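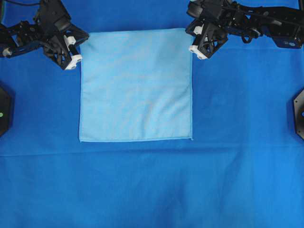
Folding flannels, one Wednesday at a time

I promised in my last post that I would write up how the folding was going, and then November got hold of me and I didn't. So settle in with a cup of something, because I've rather a lot to say about a small blue cloth.

For anyone new (hello!), I spend my Wednesdays at Hedside, teaching a pair of robot arms to do household jobs. We call the pair Roto, as though it were one creature, and after this long I do think of it that way. My part is the hands. I sit at a bench with two lighter arms that I hold and move about, and whatever I do with those, Roto does on its own table, and the whole business gets recorded so that a program can learn from it later. It's a bit like working a puppet, if the puppet had no sense of touch and you were going to be marked on it afterwards.

We have been folding one square cloth in half, top edge down to the bottom hem, and then in half again. That's the entire task. My mother could do it while talking on the phone and stirring a pan. It took me most of an afternoon to do it once through the arms without making a face.

Every go begins the same way. The cloth goes down flat on the blue sheet with the hemmed edge nearest me, and the grippers come in and wait by the top two corners, one each side, not touching. I used to rush that bit. I'd swoop in from wherever I'd left the arms last time and grab, and Santino Saavedra, who looks after the recordings, came over very politely one morning and asked whether I could please stop for a moment first. He plays everything back at double speed and my swooping was making him seasick. Now I stop, breathe out, and then press the pedal to start recording.

The pinch is where it all goes wrong, when it goes wrong. You have to bring the fingertips down so they just meet the sheet, close them on a bit of the corner, and lift. Too high and you close on air. Too low and you pick up the sheet as well, and up comes the whole table covering like a tent, with the cloth sliding gracefully down the side of it. I have done this more often than I care to say. Eulalia Ulloa taught me to come in at a slight lean, with the lower finger going under the corner while the other one waits above, and to close slowly. She learnt on napkins at Pereyra, where she worked before, and she has lovely quiet hands. Mine are gardener's hands and they've had to be talked round.

Once you've got both corners, the next trick is to keep them the same distance apart all the way down. If the hands drift together the middle sags and you lay down a great fat wrinkle. If they drift apart you feel nothing at all, and that's the worst of it, you only see one corner ping out of the grip. I've started humming while I do it, one long note from lift to lay. I-seul Chae at the next bench has asked if I know any other notes.

She's the one who keeps the tally. The target for this cloth is 400 good folds, and by good we mean the corners meet near enough and nothing was dropped on the way. The bad ones are kept too, in their own folder, and I was glad of that when I found out. I'd assumed my first week had gone straight in the bin. Over all the jobs we've done, the spoons and the lids and the rest, we have 1,450 recordings now, and I-seul would like 3,000 by spring. I said we'd see.

A few things I've picked up, for the two or three of you who wrote to ask because you're starting on something similar:

Move the cloth between goes. A little to the left, a little to the right, a bit crooked if you can bear it. I am a tidy person and I kept putting it back in the very same spot, and when Tanko Tamuno ran the first trained version it reached beautifully for the place where the corner always was. The corner was a hand's width away. It folded nothing at all, very neatly, and then went back to its starting position looking pleased with itself.

Smooth the sheet, but don't iron it into submission. I spent a happy half hour getting the fold lines out of ours and Tanko said to leave them, the thing will have to cope with creases in real life.

Take breaks before you need them. My folds get sloppy after twenty minutes and I can't tell at the time. I can only tell when I watch them back and see myself tugging.

If you make a mess halfway through and can rescue it calmly, rescue it and keep recording. We've got some nice ones where I drop the left corner, go back for it and carry on. Fidel Leiva, who runs our side of things, is keener on those than on my perfect ones, which stung a little the first time he said so.

Next is the second fold, which I've been putting off. The cloth is thicker by then and the corners sit on top of each other, and you have to take both layers together or it opens up like a book. I managed six in a row last week and then none for an hour. After that there's talk of moving on to the Jokley towels, which are bigger and heavier, and I've asked for a better chair before we do.

Several of you wanted the lemon and barley soup from the last post. I've got it written on the back of an envelope and I'll type it up at the weekend.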